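**Ticket 231 — sponge basket / marks on the table**
Opened by Elli Eskola, 14 June 2025

Hi! I'm sorting the scrubbers at Taswood, and the wire basket is what I'm stuck on (well, that and the tabletop). 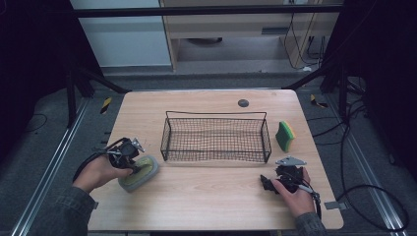
Does the green and yellow sponge go in the basket too?
Put it in with the round scrubber, standing on its edge so it can air out.

Great, doing that! Second thing — the wood has dark scuffs and some hazy smudges. Damp cloth first, I guess?

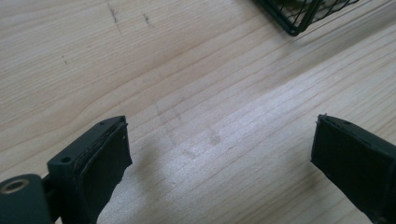

*Scuff marks on the tabletop, basket at top right*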